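4.2 What the handling rules can and cannot be checked against

The Farnerley code of practice for robotic parcel handling has 17 clauses, and most of them are sensible. A robot should not close its gripper on a parcel it cannot identify. It should keep marked parcels in the orientation the marking asks for. It should stop when its view of the work is blocked. Few people who have spent time near a packing line would argue with any of this. Our trouble is with the way sites are allowed to show that they comply, and in particular with the clause that lets an operator submit simulated trials in place of trials on the floor.

The clause was written, as far as we can tell, to spare small operators the cost of stopping a line. That is a fair aim. But the wording asks only that the simulator be "representative", and it leaves the operator to decide what that means. Ladadero, the integrator whose submission we were given to review, took it to mean that the arm, the gripper and the parcels had the right dimensions. Its report covers 1,175 simulated picks and records a pass on every clause. We have no reason to think the numbers were made up. We are less sure they answer the question the code is asking.

Consider the clause on orientation marks. In the Ladadero report a pick passes if the parcel's pose at release is within tolerance of its pose at the start. The simulator knows both poses exactly, so the check costs nothing and never misses. On a real line the robot has no such knowledge. It has to find the mark, read it, and work out which way the parcel is sitting, and each of those steps can go wrong. A trial that takes the pose straight from the simulator has skipped the part of the job the clause was written to govern. When we put this to the authors, their answer was that perception is covered under a separate clause. It is, but that clause asks only for evidence that a camera is fitted and calibrated.

Blagoje Kadrić, who drafted much of the original text, has argued that tighter wording would push operators back to paper risk assessments, and that a weak simulated trial is still better than none. We accept the first half. The second half depends on how the trial gets used. A paper assessment is read as an opinion. A table with more than 200 rows per clause tends to be read as a measurement, and the Pathak audit scheme gives it the higher score for exactly that reason. At present an operator can lift its rating without learning anything new about its robot.

Some of this could be mended without much fuss. The trial report should say, clause by clause, whether the pass was judged from the simulator's own records or from what the robot's sensors would have received. Where the two disagree, the second should count. The report should also include the sensor views themselves, or a sample picked by the auditor and not by the operator. Driltotgate, the logging tool most sites in our group already run, can save these with no change to the trial. Files get large, and that was the main objection raised when we floated the idea in March. We do not find it a strong one. 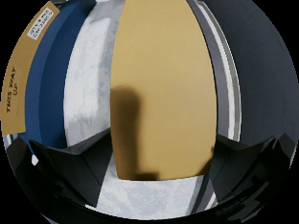

Reviewers of a safety case need the rendered camera view in front of them, and a pass mark is a poor stand-in for it. The code treats a marking as either present or absent, with nothing in between. In Figure 2 the words THIS WAY UP can be made out, but they run sideways up the far left rim of a heavily curved view, and the small label near them is too fine to read. The middle is taken up by a plain tan surface with the dark shadow of what looks like a gripper finger across its left half, and both fingers fill much of the lower part. Is that view blocked, within the meaning of the stopping clause? We could not agree among ourselves, and the code gives no threshold for it – neither for the share of the view the robot's own hardware may cover, nor for how a shadow should be treated. Until it does, we would advise auditors to record simulated passes on the orientation and stopping clauses as "not shown".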